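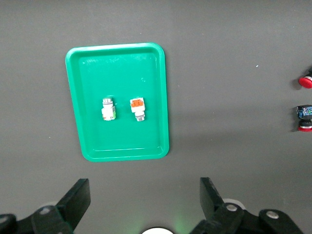
Adley
Member, Hybrids and Plug-ins board

Gas engine keeps starting on a full charge

I bought a used plug-in hybrid SUV in September and have put 2,416 miles on it. For the first few weeks it did what I wanted. I charged overnight in the garage, drove to work and back on electricity, and the gas engine stayed off unless I got on the highway.

Lately the engine starts within a minute or so of leaving the driveway, even with the battery showing full. It runs for anywhere from five to 15 minutes and then shuts off, and the rest of the drive is electric like before. It doesn't do it on every trip. Monday morning it ran almost the whole way in, and on the way home it never came on at all.

Things I have checked so far:

The EV button is on, and the light for it is lit on the dash.
No warning lights.
Oil level is fine. Coolant is between the marks.
The charge finishes every night. The cable light goes out and the gauge reads full.

The estimated electric range was 27 miles when I bought it and is now 21 or 22. I don't know if that is related. My commute is nine miles each way, so I should have plenty either way.

The dealer in Pustcombe said "they all do that" and wanted a diagnostic fee to look any further. Before I pay it, is there something I can look at myself? I mostly bought this car so I wouldn't have to use gas around town.

Ahuja
Senior member

What is the temperature where you are, and what do you have the heater set to?

On a lot of plug-in hybrids the cabin heat comes from engine coolant, same as in a regular car. If you ask for heat, the engine has to run to make the coolant hot. Once it is warm enough the engine shuts off, and it comes back when the coolant cools down. That matches what you wrote: mornings are bad and afternoons are fine. Some cars have an electric heater as well, but it may be an option that the first owner didn't order, or it may only handle mild weather.

Try this for a couple of days. Before you start the car, turn the climate control all the way off. Don't just lower the temperature, turn it off. Use the heated seat and steering wheel if you have them. Drive your normal route. If the engine stays off, you have your answer and there is nothing to fix.

Also check the defrost button. On my car the front defroster will start the engine by itself even with the temperature set to low. I drove 264 miles one winter wondering why my mileage was so poor, and the defroster had been on the entire time.

If your car lets you preheat while it is plugged in, see whether that works without the engine. Mine does, and it is enough for a short commute. The setting is in the app, but you can also do it from the charging menu on the center screen.

The range drop sounds normal for cold weather. Mine loses more than that. Check it again when it warms up before you worry about the battery.

Other reasons the engine can start on a full charge, besides heat:

Pushing the gas pedal past a certain point.
Battery very cold.
Hood not fully latched. On some models the car reads it as open and keeps the engine running.
A maintenance cycle, if the engine hasn't run for a long time. The car does this to move the oil and use up old gas.

The manual should have a page on this. Look under the EV mode section — it will list the conditions for your model.

prurnine88
New member

mine did this and it was the 12 volt battery. replaced it and it quit. might be worth a try

Ahuja
Senior member

I would test the 12 volt before buying one. Most parts stores do it free. A weak one usually throws other odd problems too, and Adley didn't mention any.

Adley
Member, Hybrids and Plug-ins board

It was in the 30s Monday morning and I had the heat on auto at 72. Tried it today with climate fully off and the engine did not start once, there or back. Then I turned the heat on in the driveway at home and it fired up in under a minute.

So it's the heater. I have gone 407 miles since the last fill-up and the tank is at nearly half, so I guess it isn't costing me much. I looked for the preheat setting and found a departure timer in the charging menu. I have it set for 6:40 tomorrow and will see if the car is warm by then.

Still going to get the 12 volt tested, the sticker on it is pretty old.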